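The Murphy bed grew up

I spent my twenties making fun of fold-down beds. They squeaked, they sagged in the middle, and my aunt's once came down during Thanksgiving dinner. So I did not expect to fall this hard for one at 573 square feet, but here I am, telling strangers in elevators about gas pistons.

Ours is the Rido, a queen that tips down over a sofa without making you haul the cushions away first. Getting it open takes 20 seconds and one hand. The mattress is a real mattress! My back, which has opinions, has stopped complaining.

The first thing you get back is the floor. We live on the top story of an old building in Brumholm, where the bedroom used to be a bed with a narrow path around it, and now by 8 a.m. it's a whole room again. I do yoga in there, badly. My husband sets up his keyboard. When his parents visit we put up the long folding table and eat like people with a dining room.
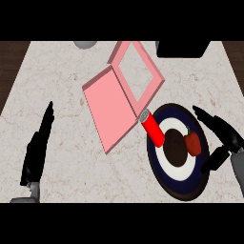 An open pink box on a white marble countertop.

Measure more than the wall, though. We checked the height and the width and forgot the ceiling fan -- a close call, two inches of clearance at the top of the swing. Check the baseboards, too, and find your studs before you order anything. Climirano makes a freestanding version for renters that doesn't need bolts, but it's deeper, and in a narrow room you'll feel it.

Bedding is the part that takes some practice. A fat comforter won't close behind the panel, so we switched to a thin wool blanket from Adjei and a pair of elastic straps that hold everything flat. Pillows go in the bench under the window. I made the bed maybe 100 times in my entire life before this, and now it gets done every morning, because otherwise I can't reach my desk.

Next up is the hallway, where I have my eye on a fold-down ironing board.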